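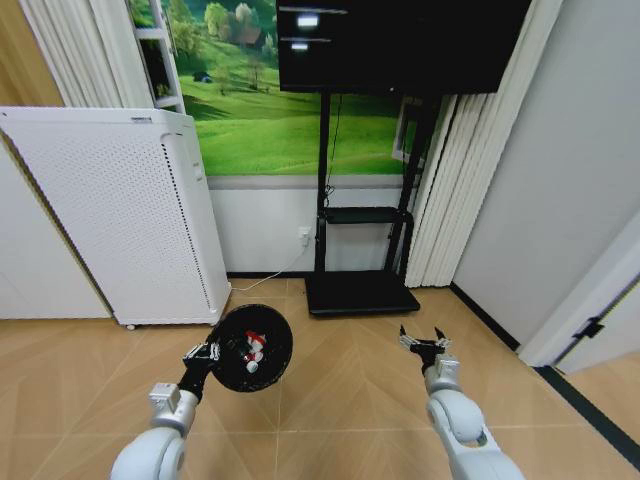

I'm looking for a weekend baker, and I'm going to write this the way I'd tell you over the counter, so bear with me!

I run Emiven, the little bakery on the corner across from the post office in Ellville. It's been me and one part-timer since we opened, and this spring the part-timer got into nursing school (so proud, also so tired). We do sourdough, rye, a soft white sandwich loaf that people fight over, and a rotating tray of sweet things that depends on what fruit I could get and what mood I'm in. On a good weekend we sell 194 loaves before lunch. I know the number because that's how many fit through the oven if nothing goes wrong.

What I need is somebody for both weekend mornings, starting in June. You'd come in at 4:30 a.m. and be out the door by noon. Yes, it's early. I've been doing it for years and I still say a bad word when the alarm goes off. But the street is quiet, the radio is yours to pick every other morning, and there's something about having your whole afternoon left that I've gotten very attached to.

The work is mostly shaping, scoring, loading and unloading, then helping me get the shelves filled before we open at 7. I mix the night before, so you won't be doing that at first, although I'd love to teach you if you want to learn. Once the bread is out there's washing up, and then you'd cover the register for the last couple of hours while I do orders. Our regulars are chatty. If you hate small talk you will suffer, I'm sorry.

You don't need a culinary degree. I don't have one! I'd like you to have worked in some kind of kitchen before, even a school cafeteria or a pizza place, so you know what it's like when it gets hot and everyone needs the same sink. You do need to be able to lift a 50 pound bag of flour onto a low shelf. If you bake at home, tell me what you make and what keeps going wrong with it. Mine was baguettes. Still is some days.

Pay is 700 dollars every 2 weeks before taxes, for both mornings each weekend, plus the tip jar split down the middle and as much bread as you can carry home. I close the shop for 3 weeks in winter and you get paid for one of them. I wish it was all of them, and maybe next year it will be.

One more thing -- we also do a stall at the Arncombe market in the summer, once a month. If you'd like to work that too it's extra pay, but it's totally optional and I won't be weird about it if you say no. You'd need to be OK with driving the van, which has a sticky second gear and no air conditioning.

To apply, stop by the shop after 1 p.m. when the rush is over, or leave a note at the register with your phone number and a few lines about yourself. A resume is fine but please don't go buy fancy paper for it. I'll call everybody back, even if it's a no. If we like each other, you come in for one paid trial morning and see how the 4:30 thing treats you.

Oh, and wear shoes you don't care about. The flour gets in everything.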